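Nurkby Sewing Guide
Section 4: Preparing Striped Fabric for Cutting

Stripes are a joy to sew once they line up, and a few minutes of prep makes all the difference! Read the whole section before you pick up your scissors.

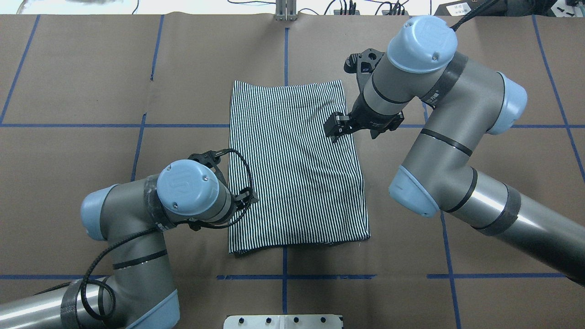
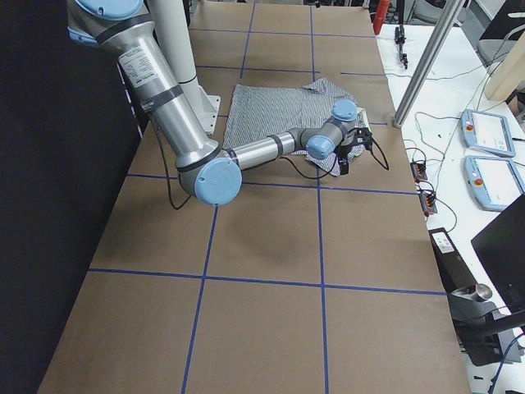
Striped cloth on a paper-covered table, in both pictures.

1. Wash and dry the fabric the way you plan to wash the finished piece.

2. Press along the stripes with a dry iron. Move the iron up and down — sliding it sideways can bend the lines.

3. Fold the fabric lengthwise, right sides together. Match the stripes at the fold first, then work outward to the selvages.

4. Pin through both layers every 80 mm. Turn a corner back now and then and check that each pin comes out on the same stripe.

5. Lay out pattern sheet 117 with the grain arrow along one stripe. The front panel should measure 391 mm at the chest line.

NOTE: Very fine stripes may seem to shimmer under bright light. Try a side lamp, or go by the feel of the pins.

CAUTION: Do not cut on the fold unless the sheet says so. Keep pins clear of the blade.

Next comes the fun part — go on to Section 5, Cutting Out.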